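Obaidul Seneviratne had picked mixed returns at the Haque building for eleven years when they gave him a chair.

It was a regular office chair with a lever under the seat. Before that there had been a rubber mat, and you stood on it. The returns came down the belt in gray bins, and each bin held whatever people had sent back that week: toys, tools, cleaning things, kitchen things, fruit sometimes, because Prirnness sold groceries too and somebody always put the wrong item in the wrong box. You took the things out one at a time and put them where they went. A good picker did 301 an hour. Obaidul had done 301 an hour for most of those years and had a certificate for it from Stusport, who owned the building before Haque did.

Now the arm did the picking and Obaidul sat in the chair and watched a screen. When the arm could not decide, the screen turned yellow and he touched the object he thought it should take. Then the arm took it, or tried to.

The first week he touched the screen 3239 times. He knew because the number was at the bottom and did not go away. By June it was down to 254 a week.

"That's you teaching it," said the woman from Sedia who came to update the software. "Every touch goes back in. It's learning how you do it."

He thought about that on the bus. He had trained people before. He had trained Fulgencio Quezada, who was nineteen at the time and put everything in the toy lane for two days. When you trained a person, he started out slow, and then he got faster and ate lunch with you. After a while he showed you something you had been doing wrong. Fulgencio had shown him to pick from the corners first. It was worth maybe ten minutes a shift, and Obaidul had never thought of it himself.

The arm did not pick from the corners first. It went for whatever it could see best.

On the night shift the building was quiet enough to hear the hoses. Obaidul rolled his chair up to the glass, which he was allowed to do if he stayed behind the line. The arm had come down over a blue-and-white duster, the shaggy kind. He would have left that for last. It was soft and it lay across the middle, and a hand would just have pushed it out of the way to get at the metal tool or the fruit by the wall. He looked back at the screen. It was green. The arm had not asked.

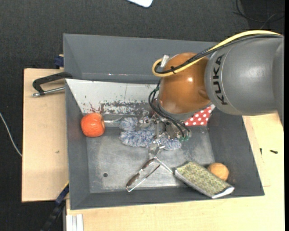 Fulgencio said it was the asking he would miss, if it were him. He had moved to the loading dock in the spring and came by on his break with his gloves still on. He said at least when it asked, there was a reason for the chair.

"It asks," Obaidul said.

"It asks less."

"That's what they want it to do."

"I know what they want." Fulgencio looked through the glass for a while. "Does it do corners?"

"No."

"Did you tell it?"

"There's no way to tell it. You can only touch the thing."

"So touch the thing in the corner."

Obaidul had considered this. The screen only let him choose when it turned yellow, and it was not yellow very much anymore. But there was a button on the side marked Pause, and if you paused it, you could choose. He had used it twice, both times because something was leaking.

Fulgencio went back to the dock. At ten past two a new bin came through, full to the top, and Obaidul pressed Pause. The arm stopped where it was. He touched a sponge in the far corner and let it go. The arm swung over and picked the sponge. He pressed Pause again and touched the next corner.

He did the whole bin that way, and the one after it. It was slow. With all the stopping, he was not even close to his old rate. By the end of the shift his shoulder was sore from reaching for the button, in the same place it used to get sore on the mat.

In the morning the supervisor asked about the pauses. The target for the line was 3000 a shift and they had missed it.

"I was showing it the corners," Obaidul said.

She wrote that down. She asked if it was a fault with the machine, and he said no. She asked how long it would take.

"Fulgencio took two weeks," he said.

She looked at the sheet, where there was a box for the cause of the delay and a short list to pick from. After a moment she checked Training and handed it to him to sign.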